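Head view or no head view: the Enia numbers

Saturday's run finished, so I can finally write up the comparison. We have 817 demonstrations of bagged and stuffed containers, all done by hand with the two wired grippers. After throwing out the ones where tracking dropped, 761 were left for training.

I trained the same policy 2 ways, once with the head camera and once with only the gripper views. The head camera version did better on clear plastic, where the gripper views lose the rim — I had expected the opposite. On opaque tubs there was almost no difference.

Each policy had 3 seeds, which is thin. Next I want to repeat it with the Belmonte set before changing anything else.
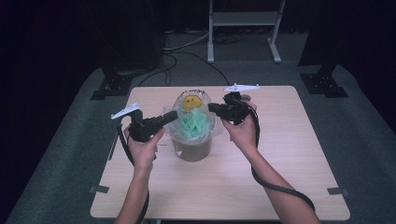 Posted by Troseo in Lab notes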